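FOOD MATERIALS, UNIT 4
Bread: crumb, crust and staling
Notes by Gwion Humphreys

Read these before the lab session in December. The set reading is the Rowlands handbook, pages 134 to 151. The section on rye can be skipped; we come back to it in Unit 6.

What bread is made of

A plain white loaf is flour, water, yeast and salt. Commercial sandwich bread usually adds a little fat and sugar and often an emulsifier. During mixing, two proteins in the flour take up water and link together to form gluten, a stretchy network that holds gas. Yeast feeds on sugars in the dough and gives off carbon dioxide. The gas collects in bubbles that were already beaten in during mixing, and the bubbles grow as the dough rises.

In the oven the gas expands, the yeast dies, the starch granules swell with water and the gluten sets. Once the bubble walls set, they tear and open into one another, which turns a foam into a sponge. This is why baked crumb lets air pass through it and raw dough does not.

Crumb and crust

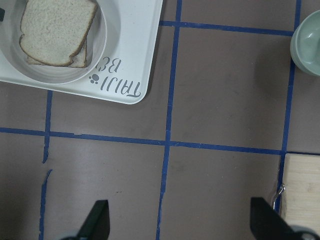
Crumb structure depends on how the bubbles were divided before baking. Long, intense mixing and a firm pass through the molder give many small cells of even size. A wet dough handled lightly gives fewer and larger ones. Sandwich bread belongs to the first group, and the top slice in the bowl shows it well: the crumb is pale and fine in texture, and the crust is a thin tan line along the edges. Compare this with the hearth loaf we cut in Unit 3, where the crust was thick enough to peel off in plates.

The crust is the part that got hot enough to dry out and brown. The crumb of a loaf never gets much hotter than boiling water as long as it is still moist. The surface loses its water early and climbs well past that point, and then sugars and proteins react to give the brown color and most of the smell. A loaf baked in a pan browns more slowly on the sides than on the top – the pan shields it at first.

At the end of baking the crust is very dry and the crumb is wet. Over the next day water moves outward from crumb to crust. The crust turns leathery and the crumb loses a little moisture even if the loaf is tightly wrapped.

Staling is mostly about starch

Students often write that stale bread is dried-out bread. Drying does happen, but a loaf sealed so that it loses no water at all will still go firm. The main cause is a change in the starch.

Starch comes in two forms, amylose and amylopectin. Both lose their ordered structure when they swell in the oven. Amylose starts to line up again within hours, as the loaf cools, and this early setting is what makes the bread firm enough to slice. Amylopectin is branched and takes days. As its branches pack together into small crystals, the crumb gets firmer and more crumbly. The process is called retrogradation.

Three points to learn:

1. Retrogradation is faster in a refrigerator than at room temperature. Bread kept cold but unfrozen goes firm sooner.
2. Freezing nearly stops it. The loaf should pass through the cold range quickly going in and coming out.
3. Heating reverses part of it. Toasting or warming melts the amylopectin crystals and the crumb softens again, but it firms up faster the second time and some water has been lost.

Mold is a separate matter. Mold spores are killed in the oven and land on the bread afterward, during cooling, slicing and handling. A refrigerator slows mold while speeding up staling, so storage advice depends on which problem you are trying to solve. In a damp kitchen in summer, cold storage may be the better choice for bread that is going to be toasted anyway.

How staling is measured

The usual method is a compression test. A flat plunger is pressed into a slice, or into two slices stacked together, to a fixed depth, and the force is recorded. Higher force means firmer crumb. Keep the crust out from under the plunger or the reading will be too high.

We use the Stoteck bench tester. It needs a warm-up of 17 minutes before the first reading. Check the zero each time you change the plunger. Results go in the shared table under your bench number.

A trained panel is the other method. Panelists press, tear and chew samples and score them on a line scale. Panels pick up things the plunger misses, such as dryness in the mouth and loss of smell. They also get tired, so samples should be few and served in a random order. Serve every sample on the same kind of dish and label it with a code. The flour name must stay off the label.
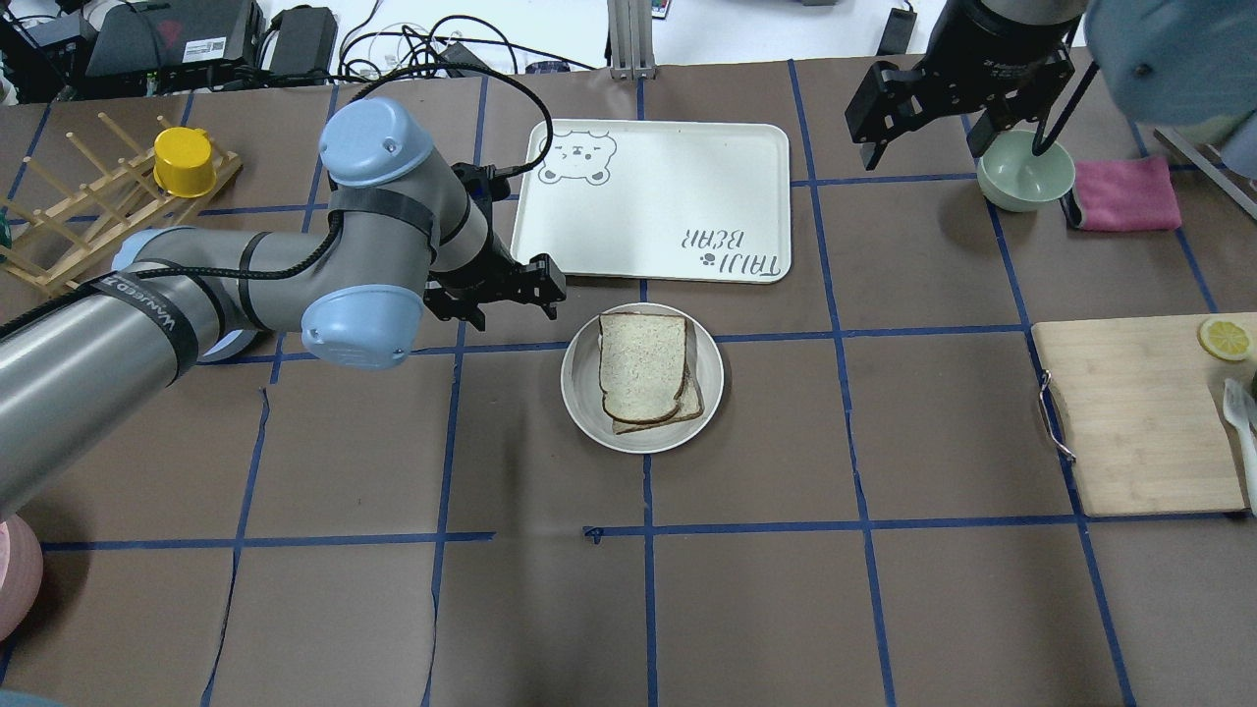 Lab preparation

Each bench will have one loaf made with Hesum flour and one made with Zirkby flour, both from the same recipe and baked the same morning. Slice them yourself with the guide provided. Discard the end slices.

Wrap half the slices for room temperature and half for the refrigerator. Write the time on every bag. Weigh each bag before storing it and again before you open it, so that water loss can be reported apart from firmness.

Questions to prepare

Why does a loaf need to cool before it is sliced?
Why would added fat or an emulsifier keep crumb soft for longer?
A baker wraps loaves while they are still warm. What happens to the crust, and what is the risk?

Bring written answers, one page at most.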